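Werkstattbuch Pinomside, Bühnentechnik und Zugänglichkeit

Eintrag vom 14. Januar 2026
Verfasser: L. Hofstetter, ergänzt nach Rücksprache mit Aqeel Pirzada

Induktionsschleife im Saal Grollelitz, zweiter Messdurchgang. Es geht um den inklusiven Theaterabend der Bezirksgruppe. Im Parkett sind zwei Blöcke für Personen mit Hörgerät vorgesehen, dazu die Rollstuhlplätze in Reihe eins und am Mittelgang.

Ausgangslage: Im ersten Durchgang war der Pegel im linken Block brauchbar, im rechten ab der vierten Reihe deutlich zu niedrig. Verdacht war zunächst der Verstärker. Gerät getauscht, gleiches Ergebnis. Danach Schleifenwiderstand gemessen, unauffällig. Ursache ist vermutlich die Stahlarmierung unter dem Podest rechts. Zeichnungen dazu liegen im Haus nicht vor, Anfrage beim Bauamt gestellt.

Heute geändert:
Schleife rechts neu verlegt, jetzt als Achterschlaufe, Kabel 73 m inklusive Zuleitung. Übergang am Mittelgang mit flacher Kabelbrücke, Kanten beidseitig verklebt. Aqeel ist mit dem Rollstuhl dreimal darübergefahren. Vorderräder laufen sauber, bei schräger Anfahrt bleibt ein leichter Ruck. Die Brücke von Kravets wäre flacher, ist aber erst nächste Woche lieferbar.

Messung mit Feldstärkemesser auf Ohrhöhe sitzend. Rechter Block jetzt bis zur vorletzten Reihe in der Toleranz, letzte Reihe weiterhin schwach. Übersprechen auf die Bühne vorhanden: E-Gitarre der Hausband brummt, sobald der Musiker links vom Flügel steht. Position mit Klebeband markiert, er soll rechts bleiben. Das ist keine Lösung für die Dauer.

Übertitel: Projektor läuft über das Steuerpult von Bruverent. Textdatei enthält 403 Zeilen, davon waren beim Einlesen mehrere Umlaute defekt (falsche Kodierung, neu exportiert, jetzt in Ordnung). Schriftgröße um eine Stufe erhöht. Von den Rollstuhlplätzen in Reihe eins ist die obere Leinwand nur mit stark gehobenem Kopf lesbar — zweiter Bildschirm am Bühnenrand nötig. Höhe noch mit der Regie abstimmen, er darf die Gebärdendolmetscherin nicht verdecken.

Licht auf Dolmetschposition: gemessen rund 535 Lux auf Gesichtshöhe, Hände gleichmäßig ausgeleuchtet. Im dritten Bild fällt der Wert durch die Blaustimmung stark ab. Eigenen Kreis für diesen Scheinwerfer anlegen und aus den Stimmungen herausnehmen.

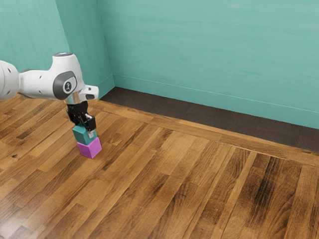
Simulation: Greifer über gestapelten Würfeln, türkis auf violett.

Offen:
Letzte Reihe rechts sperren oder Handempfänger ausgeben. Aqeel ist für Empfänger, davon sind 2 geladen im Schrank, der Rest muss geprüft werden.
Gitarrenkabel symmetrisch führen und Brummen erneut messen.
Bildschirm Bühnenrand: Stativ aus dem Lager, Kabelweg nicht über die Rampe.
Rampe zum Bühneneingang: Antirutschbelag an der unteren Kante löst sich, vor der Hauptprobe nachkleben.

Messprotokoll liegt im Ordner Grollelitz, Blatt Schleife rechts. Nächster Durchgang mit besetztem Saal zur Hauptprobe, Feldstärkemesser vorher kalibrieren.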